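Wikström Reading Log
User Guide, Section 4: Setting up your shelves and your first review

This section covers shelves, adding books, and posting a review to your blog from the reading log. It assumes you have already created an account and confirmed your email address. If you have not, go back to Section 2.

The steps are the same in the browser and in the desktop program. Where a menu has a different name in one of them, the desktop name is given in parentheses.

4.1 Create your shelves

A new account has one shelf, called Unsorted. Every book you add goes there until you make others.

1. Open the Library tab.
2. Select New Shelf (desktop: File, then New Shelf).
3. Type a name. Names can be up to 40 characters and may include spaces.
4. Choose a shelf type: Owned, Wanted, Borrowed, or Review Copy.
5. Select Save.

Note: The shelf type cannot be changed after you save. To change it, make a new shelf of the right type and move the books across.

Borrowed shelves have a due date field for each book. Review Copy shelves have two more fields, Received From and Publication Date. If you fill in Publication Date, the log will warn you when you try to post a review before that day. It is only a warning and you can dismiss it.

Caution: Deleting a shelf deletes the reading dates and notes of every book on it. Move the books first.

4.2 Add books

You can add books one at a time or import a list.

To add a single book:

1. Open the shelf you want.
2. Select Add Book.
3. Type the ISBN, or type the title and author.
4. Check the edition shown. If it is the wrong one, select Other Editions and pick from the list.
5. Select Add.

Older paperbacks often have no ISBN, or have one that was used again for a later printing. For these, select Enter by Hand and fill in at least the title, author, and page count. The page count is needed for the progress bar.
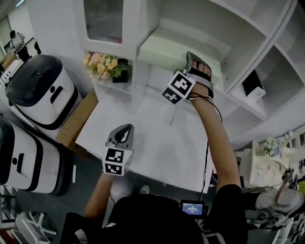
Fig. 4-1. At the table, next to the wall shelf.

To import a list:

1. Save your list as a CSV file with one book per row.
2. Make sure the first row has the column names Title, Author, and ISBN. Other columns are optional.
3. Select Import (desktop: File, then Import List).
4. Choose the file and the shelf it should go to.
5. Review the Unmatched list at the end and fix or skip each entry.

A single import can hold up to 2000 books. Split longer lists into separate files. A full file takes about 4 minutes to process, and you can keep using other tabs while it runs.

Note: Accented letters may come through wrong if the file was not saved as UTF-8. If you see question marks in author names, undo the import, save the file again with the UTF-8 setting, and repeat the steps.

Error 104 means that a required column is missing. Check the first row for spelling and for extra spaces after the column names.

4.3 Choose a rating scale

1. Open Settings and select Ratings.
2. Choose Stars, Points, or None.
3. If you chose Stars, decide whether to allow half stars.
4. Select Apply.

You can switch scales later. Existing ratings are converted and rounded down — a three-and-a-half-star book becomes three stars if you turn half stars off, and turning them back on does not restore the half. Export a copy of your log before switching if this matters to you.

Choosing None hides ratings everywhere, including on reviews you have already posted through the log. The ratings stay stored and come back when you choose another scale.

4.4 Connect your blog

The log can send finished reviews to a blog through the Clesier connector. You need the web address of your blog and a user name with permission to write posts.

1. Open Settings and select Connections.
2. Select Clesier, then Connect.
3. Enter the address of your blog, including https at the start.
4. Sign in when the blog asks you to. The window closes by itself when the sign-in is accepted.
5. Under Post As, choose Draft or Published.
6. Select Save.

We suggest Draft for your first few reviews. Cover size and line spacing depend on your blog's theme, and it is easier to adjust them before readers get the post by email.

Caution: Do not enter your blog password in the Notes field. Notes are included in exports and are not encrypted.

4.5 Write and post a review

1. Open the book and select Write Review.
2. Pick a template. Anis is a single block of text with the cover at the top. Riritz adds separate boxes for the blurb, your thoughts, and the source of the copy.
3. Write your review. The log saves your text whenever you stop typing.
4. If the review gives away the plot, highlight the passage and select Hide Spoiler.
5. Under Disclosure, choose Bought, Library, Gift, or From Publisher. This line prints at the end of the post.
6. Add tags, separated by commas.
7. Select Preview and read it through.
8. Select Send to Blog.

Hidden spoilers appear as a gray bar that readers click to open. In email copies of your post the bar does not work and the hidden text is left out.

Note: Pasting from a word processor can bring in fonts and colors you do not want. Use Paste as Plain Text, then add italics for titles again by hand.

If the post does not appear on your blog, look in your drafts folder first. If it is not there, open Connections and check the status line. Error 1027 means the sign-in has expired. Select Connect and sign in again. Your review is still saved in the log and can be sent once the connection is back.

4.6 Edit a review after posting

Changes made in the log are not sent automatically. Open the review, make the change, and select Update Post. Changes made on the blog itself are never copied back to the log, and Update Post will overwrite them.

For reading goals and yearly totals, continue to Section 5.

Section text: Kastriot Lazarević
Last revised August 20, 2026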